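Kurgate Bench Notes

Gallery: The Cable That Ate November

We had one job on the Kurgate bench this fall, and it was to get two arms to move tape in and out of a dish rack 800 times without a person touching anything. We picked tape because it rolls away when you're careless, and we picked the dish rack because it was on sale. The first 300 runs went so well that we started talking about what to do with the spare week.

Then the right arm began letting go of things. Sometimes it let go over the rack, sometimes over the box, and once it let go of nothing at all, very firmly, four times in a row. The log said the grip was fine. The log said the grip was fine for the entire month.

What we had, once we stopped blaming the software (sorry, Walley), was a gripper cable getting tugged at one particular reach. The wire inside gave up for a fraction of a second, the fingers lost their hold, and the signal was back before the controller got around to asking. The pictures are from the bench, and the notes under them are the ones we wish we'd written in week one.

The layout

For anyone who wants to repeat our mistakes in the correct order: rack in the middle, box to the right of it, one arm on each side, dark cloth over the table so the tape shows up for the vision code. Fidell is the left arm. Gajdoš is the right arm. They run the same code on the same model of gripper, and only one of them has ever ruined my evening.
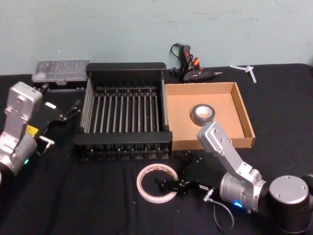
Duct tape in the box, clear tape out front on the cloth. The thin black cable trailing from the right gripper is the defendant.

We did notice the cable early on. There's a line in the notebook that reads "cable a bit long?" with a question mark, in my handwriting, followed by no action of any kind. Too long turned out to be half the trouble. Slack drops low, low slack finds an edge to catch on, and then the arm does exactly what it was told and goes up.

Things we fixed that weren't broken

Over two weeks we replaced the finger pads, raised the grip force, lowered the grip force, and rewrote the release timing. We swapped rolls of tape on the theory that one of them was too slick. Walley, our run scheduler, got rolled back two versions and forward three, and came out of it with a cleaner record than the rest of us. We also moved the arms' start positions, which made the fault go away for 18 runs and had us all feeling very clever until lunch.

The real clue was boring. Fidell never dropped anything. Every drop was on the right, and every one came at the far end of a reach across the rack. Somebody finally sorted the failures by arm position instead of by time of day, and there they were in a tidy little clump.

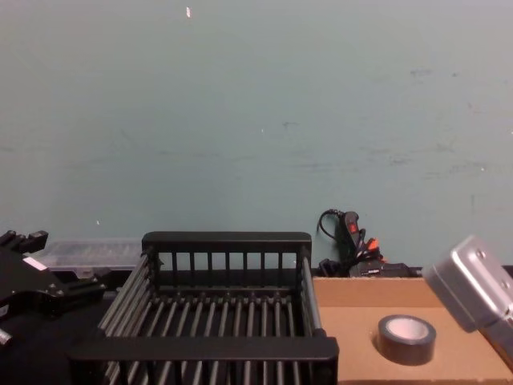

How we caught it

We ran Gajdoš out to the clump at the slowest speed it has, with the grip signal up on a screen and all hands well outside the fence. On the ninth pass the signal went flat and came straight back. We did it again with the cable held up by a strip of tape and it didn't blink. Pull the tape off, and flat again by the fourth pass.

Yes, after all that, tape fixed the tape robot. It's a proper clip now.

The safety part deserves a straighter face. A gripper that drops a roll of tape is a nuisance. The same gripper on the same cable could be handed something with weight to it, and the controller would have sworn throughout that it had hold. We had been trusting one signal to tell us about its own health. The new check compares finger position against motor current, and if the two disagree even briefly, both arms stop where they are and wait to be reset by hand.
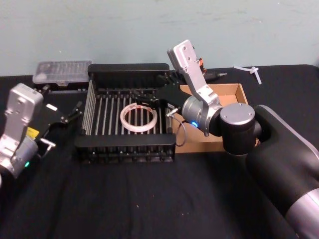 Right gripper open over the rack, near the clear roll, with the cable looping down alongside. That loop is worth a good long look if you build one of these.

Where it stands

Gajdoš has a shorter cable, a clip at the wrist, and 100 clean runs since. The new check has stopped the bench twice, both times for a loose plug that the old setup would have let slide. We restarted the count from zero, which hurt.

Still to do: the same clip on Fidell before it gets ideas, a spare cable in the drawer, and a cable check at the top of the morning list, above "coffee."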